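## 4. Teaching the board transfer by hand

Okay, this is the section I get the most messages about, so I've rewritten it for the Likgate 2 release. The job is simple enough to say out loud - the arm takes green boards between the slotted black rack and the steel tray, one at a time - but you have to show it the job well before it can do it alone. I'm assuming you've already done the Plikton calibration in section 3. If you skipped it, go back! You'll save yourself a very grumpy afternoon.

### 4.1 Laying out the table

1. Put the black rack on the left and the steel tray on the right, and leave the middle of the table clear enough for the arm to cross without climbing over anything tall.
2. Stand your boards upright in the rack slots. Leave a free slot between neighbors wherever you can, at least while you're learning (I still do it).
3. Set the emergency stop where your free hand finds it without looking. Mine lives toward the back, near the metal rail, but if you've got short arms like me you may want yours closer.
4. Open Briltley on the laptop, pick **New task**, and drive the arm up to its park position over the back of the table.
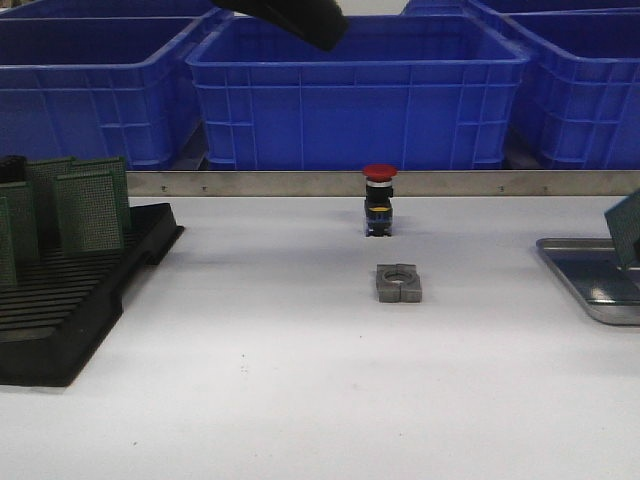

5. Press **Save home**. Every demonstration starts and ends at home, so choose a spot you can live with.

> **Caution:** Test the emergency stop before every session. Press it, try to jog the arm, and make sure nothing moves. Don't let anyone talk you out of this one.

### 4.2 Recording a pick and place

You can guide the arm by its handle or drive it with the Breathnach remote. I go back and forth. The handle feels more natural for the long swing across the table, and the remote is much nicer for the last little bit over the tray, where my hands get shaky. You can switch in the middle of a recording - just let go of one before you grab the other.

1. Set the speed limit to 32 percent. Faster looks great and teaches it bad habits.
2. Press **Record** and wait for the beep.
3. Come down over the board with the fingers open, one on each side, and line them up with its thin edge.
4. Close slowly, using the grip dial. I keep mine at 26. Much higher and I start worrying about the parts, much lower and the board can pivot while you travel.
5. Lift straight up until you're well clear of the slots, then swing over to the tray.
6. Slow way down above the tray and switch to the wrist view. Check how the board in your fingers lines up with the tray walls and with anything already lying in there, and fix the angle now, while you've still got some height.
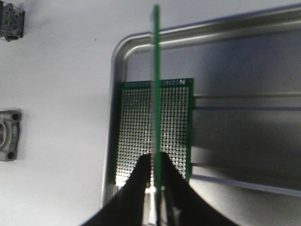

7. Lower until the bottom edge is just touching, then open the fingers a little. Let the board lean or settle before you open all the way.
8. Back out along the same line you came in on, return home, and press **Stop**.

> **Note:** If you fumble a pick, don't try to rescue it in the same recording. Press **Discard** and start over. I kept a few of my rescues in December and the arm learned to hesitate over every single slot, exactly like me.

### 4.3 Approach runs with an empty tray

I also record a handful of runs with no board at all. They're quick, and they give the arm a clean idea of where the tray is without a board blocking half the wrist view. Take the boards out of the tray, close the fingers almost all the way, and glide toward the middle of it from the near side. The long ridges in the tray floor are handy for judging whether you're coming in square.
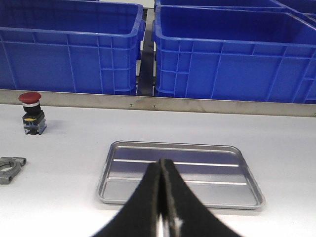
Do these from a few different starting points, and nudge the tray a little between runs. I don't mean to the other end of the table - a finger's width is plenty. Save them under the **Approach** tag so Briltley doesn't mix them in with the full transfers. I forgot to do that once and ended up with an arm that went through the whole motion beautifully and never picked anything up.

### 4.4 How many is enough?

I aim for 64 full transfers before I press **Train**. You'll see something that looks like the right motion at 32, and it's tempting to quit there (I've been tempted plenty), but placement in the tray gets a lot steadier with the second half. Take breaks, shake out your wrist, and redo **Save home** if you've bumped the table.

If the training bar sticks at 2 percent, close the wrist view window and press **Train** again. Your recordings stay put.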